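October, trial notes, Stolten simulation package

Second evening with the Stolten grasping package, on the 14-day license. 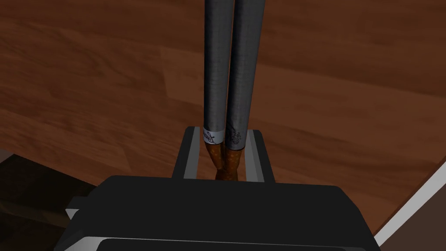
Two cigarettes held by the filters, simulated wrist view.

Ran the thin-object set at 200 steps per second, then at 4000. At 200 the contact solver lets the filters sink into each other before it pushes back. At 4000 the overlap is smaller, but my desktop crawls and the fan noise is unpleasant. Friction is one value per object, so filter and paper cannot be set apart. Wrote to Hamish Nepia at Budport about this. He says the next release has friction by surface, no date given.

Rendering is better than I need. Wood grain and cork speckle come through at close range. I would trade both for a readable log of contact forces. The export drops the header row every time.

Emília wants the Karunaratne kit compared on the same objects before she signs anything. Asked her for the Clakcombe gripper file, still waiting. Tomorrow: softer filters, lower grip force, one cigarette alone.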